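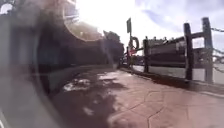 Issue 57 – December 2025

Zeldale walkway to stay open through the winter

Print this page | E-mail this page

Good news for anyone who uses the paved walkway by the railings (which must be half of Zeldale, judging by the prams I dodge on a Saturday-ish sort of morning). I rang Torkard, the firm looking after the paths, and they tell me the reddish-brown paving is staying put and the route won't be shut for the winter after all.

I've always had a soft spot for that paving, all those odd-shaped pieces like a giant jigsaw – my knees are less keen on it, but there you go! The plan back in July was to lift the lot and put down plain slabs, and 38 of you wrote in to say you didn't fancy it. Instead Torkard will go over the joints in short stretches, 30 metres at a time, leaving room to get past on one side.

The railings are getting a fresh coat of paint too. I asked what colour and was told it hasn't been settled, so if you have strong feelings, now's the time. There's a box for comments on the counter at Ouellet, the bakery, and I'm told the first 100 slips will be read before anything is ordered.

It's a lovely walk when the sun is low and the light comes through in patches on the stones, so do wrap up and go. Work starts at the Nilia Road end and parking there will be tight for the first week.

Print this page | E-mail this page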